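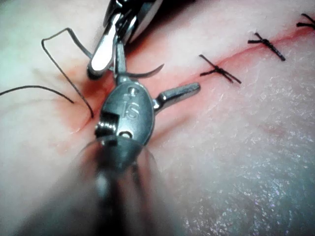 Interrupted or continuous for a straight incision on the bench?
Practice and Technique > Suturing

drokdale_reg
Posted 08:17
I am writing up a bench protocol for straight incisions and want opinions on closure before I fix it. Black braided suture, curved needle, interrupted stitches, each knotted before the next is placed. My spacing is even for the first half of the line and then drifts. By the far end the gaps are visibly wider than at the start. Would a continuous run be more consistent, or does it only hide the error?

Vörös
Posted 08:41
It hides it. With a continuous stitch the tension evens out between bites, so poor spacing looks acceptable until you cut the thread and measure. Stay with interrupted for training. Mark the line before you start, both sides, with a fine pen and a ruler.

brivonham_theatre
Posted 09:02
Disagree about marking. It produces tidy practice pieces and people who cannot space by eye. Place the first stitch in the middle of the incision, then halve each remaining length. The error has no chance to build up along the line.

Vörös
Posted 09:10
Halving works on a short incision. On a longer one you end up fitting the last stitches into whatever lengths are left. It also means moving back and forth, and every move is another chance to catch a tail you left long. Working from one end keeps the finished knots on one side and the open part on the other.

drokdale_reg
Posted 09:26
I work from one end at present, right to left. Tails are cut short after each knot. The drift starts at about the halfway point whichever pad I use.

Cuiping Han
Posted 10:15
Check your needle angle before you change the pattern. If the point enters the surface at less than a right angle, the bite is shallow and comes out further along than intended. The next stitch is then placed relative to a bad exit point. I logged 82 stitches from trainees last November and measured entry to edge and exit to edge for each. The exit distance was the one that varied. Entry was good in nearly all of them, as you would expect, given that it is the one they are looking at.

Grip the needle about two thirds of the way back from the point and turn it through its own curve. Pushing it in a straight line widens the hole and drags the edge.

zulex_user
Posted 10:33
Two thirds back is fine for soft material. On the firmer Zulex pads I hold it at the halfway point or the needle rotates in the jaws.

Cuiping Han
Posted 10:48
If it rotates, the jaws are worn or the needle is sitting too near the hinge. Hold it close to the tip of the jaws. Moving the grip forward shortens the usable arc, and you will struggle to bring the point out on the far side.

zulex_user
Posted 11:05
Jaws were replaced in November. Same result. I accept the point about the arc, but a short arc under control is better than a long one that twists. We will have to differ.

brivonham_theatre
Posted 11:20
Both of you are right for your own material. Can the original poster say which pad, how deep the incision is and what the spacing is meant to be?

drokdale_reg
Posted 12:04
Soft pad, kept moist. Incision 2 mm deep. Target spacing is 5 mm. Towards the end I get up to 9 mm.

brivonham_theatre
Posted 12:19
Then part of this is the pad. A soft surface stretches towards the closed end as the knots go down. You are judging distance against an edge that has already moved. Tie the knots with less tension. The edges should meet without bunching.

Vörös
Posted 12:31
Agreed on tension, for once. I would still mark it.

drokdale_reg
Posted 16:52
Repeated it this afternoon with 17 stitches on a fresh pad. No marks, grip two thirds back, lighter knots. Largest gap was 6 mm. Exit distance is still uneven on the last few. I will do one marked and one by halving tomorrow and post the measurements for all of them in this thread.

Cuiping Han
Posted 17:08
Please measure the exit side separately and list the stitches in the order they were placed.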